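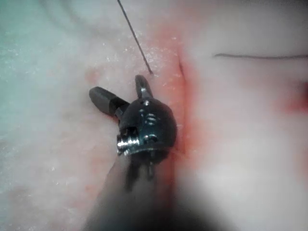

Open jaws of a wristed instrument over tissue, with suture thread at the top.

Budget for the wrist, then for the robot

By Ronja Holmgren
June

Most capital requests for surgical robots that cross my desk have one large number on page one and a line called "consumables" on page four. I think the order is wrong. A hospital buys the arm once. It buys the last inch of the instrument over and over, and that inch decides what the program costs.

At Dorgate we planned for 150 suturing cases in the first year. The vendor's sheet gave each needle driver a fixed number of uses, and we divided one figure by the other. The result was too low. Instruments were opened and not used. Two were dropped. Several went back for stiff jaws before their count ran out, and the credit for those took months to arrive. By year end we had done 106 cases and spent the instrument budget for all 150.

The arithmetic can be fixed. Price the instrument per case opened, with a loss allowance, and put the practice sets on their own line. Training wears out jaws and cables at the same rate as surgery does, and at Dorgate it had been charged to nothing at all. When Kneath built its request two years after ours, it set aside 19 instruments for bench work alone. The finance office objected. The number held.

Reprocessing is the second gap. A jointed wrist has slots, pins and cable runs that a straight laparoscopic tool does not, and it takes longer to clean and inspect. Our sterile processing department timed it at 49 minutes per instrument, hands-on. That is staff time, and it belongs in the request. So does the extra washer rack, which we bought in a hurry at full price.

The usual reply is that volume will absorb all this. Volume absorbs the purchase price and the service contract. It does nothing for costs that rise with each case, and those were the ones we had wrong.

I would still have bought the system. I would have bought one arm cart fewer – Zamcombe runs a similar load that way – and moved the money to instruments and a second trained technician.

Comments

kl_sterile: 49 minutes sounds right for us too. Does that include drying?

Ronja Holmgren: No. Drying is separate and unattended.

OR_buyer: Ask for the credit terms in writing before you sign. Ours were capped and we found out in the second year.

tmw: Disagree on the cart. One breakdown and you are canceling a full list.

Related
Service contracts: what the third year costs
Jodico and the shared training lab
Leasing versus buying for small theaters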